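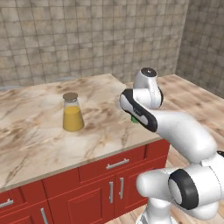
Tendero Kitchen Pack: chores for arms, in simulation

Can a robot arm put the kitchen straight yet? Bits of it, yes — and the Kitchen Pack is our favourite way of finding out which bits! You get 60 chores set in 13 simulated kitchens, from shifting a lidded glass jar along a marble worktop to opening drawers and cupboards by their bar handles.

Jars are great fun to test with. Clear glass, a round lid, liquid inside, and a worktop full of veins to confuse things (we've lost whole evenings to this one).

Our own baseline in the Prestow kitchens manages 70 per cent of the single-step chores. Ask it to fetch, pour and put back, and that drops to 15. So no, it won't do your washing-up, but we love watching the gap close.

Works with: Telldale 2, Kotian planner
Page updated: 1/15/21
Next kitchens due: July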